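4. What the diaries say about the big table

4.1 Eating together, and staying on afterward

We now come to the part of the study that gave us the most pleasure to work on, namely the 1192 diary entries in which households in Skikville and Matlala wrote down, in their own words and often at generous length, where they sat for the evening meal and what went on there once the plates were cleared. As explained in Section 3, the entries came in on paper, and we read every one of them at least twice before any sorting was done. We had expected to learn mostly about food. The food is certainly there (a good deal of soup, and a surprising devotion to pickled beets in Matlala), but what fills the pages is the table itself, and all the many things that happen on it between one meal and the next.

Households with a large table, by which we mean one that seats eight or more, tended to describe the evening as one long stretch of time. Supper runs into homework, homework runs into mending or bills or a jigsaw puzzle, and somebody is usually still sitting there when the kettle goes on again. Households with a smaller table wrote in a different way. Their entries have a clear end to them, often a phrase such as "and then we all went off," and the later part of the evening is set down as happening somewhere else in the home. We do not want to lean too heavily on this, as families with more members buy bigger tables, and a family with more members will naturally have more going on. Even so, when we looked only at homes with two adults and no children, the same difference in wording came through, and it was plain enough that both readers had marked it before we compared notes.

A second matter, and one we had not planned for, is clutter. Our diary form had no question on it. People wrote about it anyway, sometimes with real feeling. The large table collects mail, library books, seedlings in yogurt cups and the good scissors, and it has to be cleared before anyone can eat. Several writers in Skikville treated this nightly clearing as a chore and were quite cross about it. Others spoke of it almost fondly, as the moment when everyone was called in from the other rooms and the day was handed around along with the piles of paper. One mother wrote that she learned more about her son's schoolwork from moving it off the table than from asking him, and we have thought of that line many times while writing this section.

4.2 Where the table stands

Placement turned out to be harder to write about than size, chiefly for the reason that people rarely say where their table is. They know where it is. We had to work from passing remarks about drafts, chair backs bumping the wall, and the route to the back door. From these we sorted 100 homes into those where the table stands out in the room, with walking space on its sides, and those where it is pushed up against a wall or into a corner. Homes that could not be placed in either group with a fair degree of comfort were set aside.

In the first group, writers mention other people passing by the table a great deal. Someone stops to look at the puzzle, someone leans in and takes an olive, someone corrects a sum over a shoulder. In the second group these small visits are fewer, and the person at the table is more often described as busy or not to be bothered. Both arrangements have their friends. A retired couple in Matlala had pulled their table out from the wall in September and pushed it back again before the month was over, as they missed having somewhere to lean the radio.

Readers who know the earlier Rerngate household survey will notice that it recorded floor area and number of rooms but left furniture out completely. We would gently suggest that this is a loss. Two homes with the same floor area can give their families quite different evenings, depending on how much of that floor is given over to a table and how easily a person can walk around it. The Jitia coding sheet, which we used for all of the entries, has one line for table size and another for placement, and adding them took our readers very little extra time.

Figure 2. Rendered interior with a large white table surface on a pale gray plank floor, dark gray walls behind.

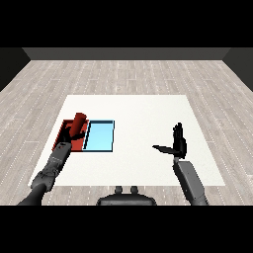
4.3 Guests and the matter of extra chairs

Visitors appear in the diaries less often than we had hoped, and nearly always on weekends. When they do come, the writing turns quickly to chairs. Stools are carried in from the bathroom, a piano bench is pressed into service, and the youngest child is given the step stool and is, by most accounts, delighted with it. Owners of smaller tables wrote about guests with just as much warmth as anyone else, though they were more likely to serve the meal on laps. We return to seating in Section 5, where the weekend entries are taken up by themselves.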